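Plurley canteen program to reach 293 schools

Plurley has opened applications for the second year of its Fresh Counter grants, which help school canteens and community kitchens put more vegetables on the lunch menu. Grants of up to $2,000 are available for equipment, produce and staff training.

The first year of the program supported kitchens in five regions. Funding for the coming year will extend it to 293 schools, including small rural sites that share a kitchen with a local hall.
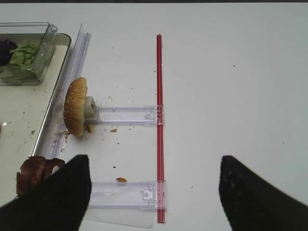

A red rod and clear plastic parts on a white tabletop.

Successful applicants will receive menu cards, a costing guide and a place in the June training day at Bovby. The menus centre on familiar meals – burgers, wraps and pasta – with extra salad built into each serve. Produce for the trial menus will be supplied by Jasińska, and Trodent will manage deliveries.

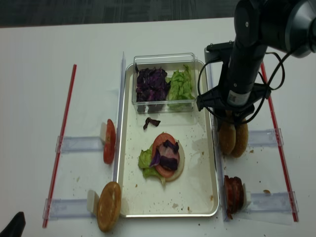 A burger in progress with lettuce, tomato and purple cabbage.

Kitchens that prepare fewer than 1,000 meals a term are encouraged to apply and may request help with the form. Applications close at 5 pm on the last working day of June. Guidelines are available from the Plurley grants office.

ENDS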